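## Setting up refill reminders in Retov

Your pharmacy account is live, so let's get those reminders going! It's quick, and you only do it once for each prescription.

1. Open Retov and tap **My Medicines**.
2. Tap **Add**, then type the prescription number from your label.
3. Enter how many tablets you have left (25, say) and how many you take a day.
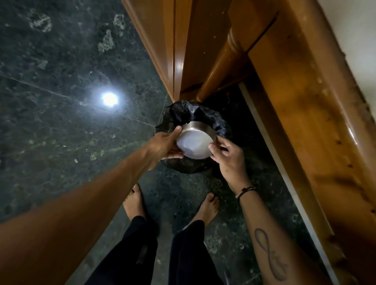
4. Pick a reminder time. Many of our Tedville customers love 8 a.m., but any hour works.
5. Choose **Text**, **Email** or both, and tap **Save**.

> **Note:** Caring for someone else? Add them under **Family** first. You can have 2 family members on one account, each with their own list.
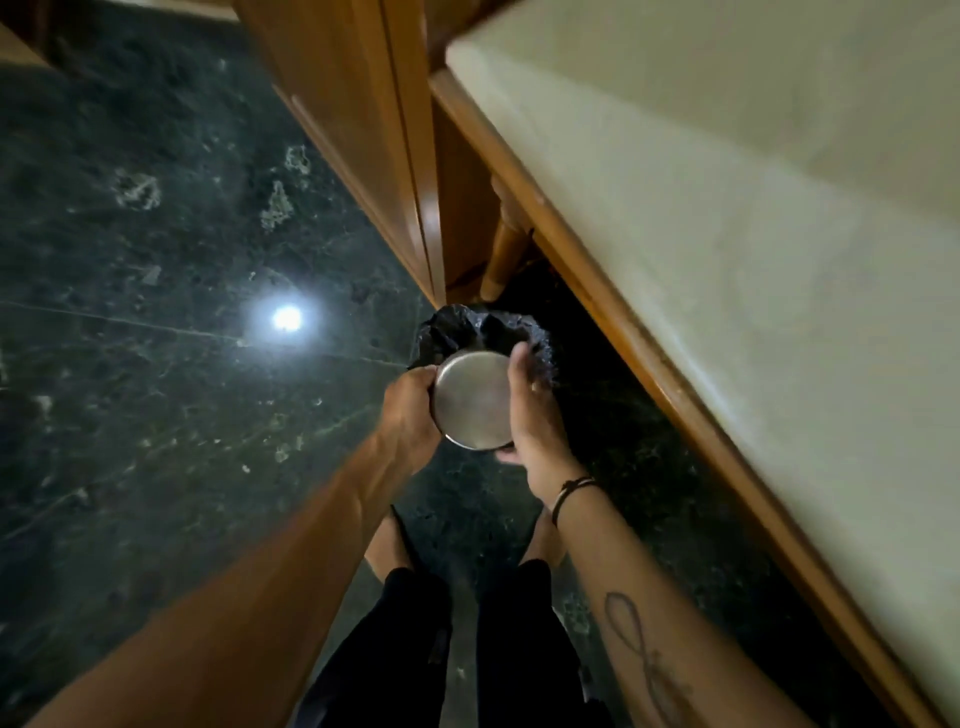

6. When a reminder arrives, reply **YES** and the Dollerum counter starts your refill right away. Great for busy weeks!

**Caution:** Retov doesn't check for drug interactions. If your dose changes, ask the pharmacist before you edit the entry.

Stuck on a step? Ask for Daranee Nakpan at the counter – she set up the whole system and loves showing people the shortcuts.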